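Two grippers on one small arm

April 2022

I have had the arm since December and until last month I only used the gripper that came with it. It works, but the fingers are short and they flex when the servo closes hard. I wanted to know if a different set would pick things up more reliably, so I printed one and spent two weekends comparing them.

The arm is a Stamier, the smaller of the two kits they sell. The controller is an Inlow board, which talks to my laptop over USB. The camera is a cheap webcam on a shelf bracket, looking down at the table. I didn't want to change any of that. The point was to change one part and leave everything else alone.

The stock gripper is what comes in the kit. The other is a design called Povska that I found in a parts library. It has longer fingers with a rounded tip and prints in four pieces. Mine came out fine on the second try. The first one warped because I had the bed too cool.

For the test object I used a green printed cube with a bumpy pattern on it. I like it for this because the camera software finds the color easily against white, and the texture gives the fingers something to hold. I drew a big rectangle on a sheet of paper with a marker and put ticks on the sides with a ruler, so I could set the cube down in a known spot and write that spot in a notebook.
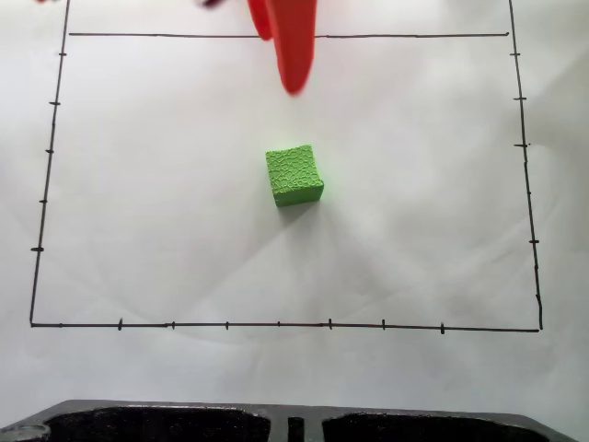 Do you need a calibrated camera to compare two grippers this way?

A fixed camera and a marked sheet are enough, as long as neither one moves between runs. Calibration matters when you want real distances out of the image. For a plain count of good and bad picks, it is extra work that won't change the result.

A run went like this. I put the cube on the paper, the arm went to where the software thought it was, closed, lifted to a set height, held for five seconds and put it back down. If the cube was still in the fingers at the end of the hold, I counted it as good. Anything else was a miss, including the times it came up and then slid out. I did 104 runs per gripper, split over the two weekends, and I swapped grippers halfway through each day in case something drifted.

The stock gripper missed 41 times. The Povska missed 22 times. That is a bigger gap than I expected from a part that costs almost nothing in filament.

The misses were different too. With the stock fingers, most of them were the cube turning as the fingers closed and then slipping out at one corner. With the longer fingers that hardly happened. Most of those misses were the arm coming down a little off to one side and pushing the cube away before closing. I blame the arm for that one. The joints have some play in them, and longer fingers make any error at the wrist a bit worse at the tip.
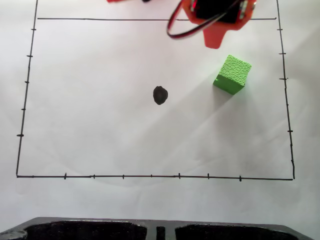
I also tried two controller settings, mostly because I was curious. The Inlow board lets you limit how fast the gripper servo moves and how long it keeps pushing after it stalls. The default speed is too quick for this job. When I cut it in half, both grippers got better in a short set of extra runs — I didn't do enough of them to put a number on it, so I left them out of the totals. The stall time made no difference that I could see, except that the servo got warm when I set it long.

The software is Swati, a small tracking script I have been using for a while. It finds the biggest blob of a given color and reports the middle of it. The weak point is shadow. With the lamp on one side, the blob came back a few pixels off in the direction of the light, and I had to widen the color range until it picked up the darker side of the cube as well as the top. If you try this at home, set the range with the lamp where it is going to stay. I moved mine once and had to throw out a morning of runs.

One thing I would do differently is the logging. I saved joint positions to a text file and capped it at 3000 lines, thinking that was plenty. It filled up before lunch and the script kept going without saying anything. The pick counts are fine because I wrote those by hand, but I have no position data for most of the first day.

The Povska is staying on the arm for now. It takes four screws to swap back, and I kept the stock fingers in a bag with the screws taped to them. Next I want to try thin rubber on the inside of the fingers, and then something harder to hold than a cube. I have a few smooth plastic bottle caps set aside for that. I also need to tighten the wrist joint, which means taking the cable off and feeding it through again, so that will wait for a free afternoon.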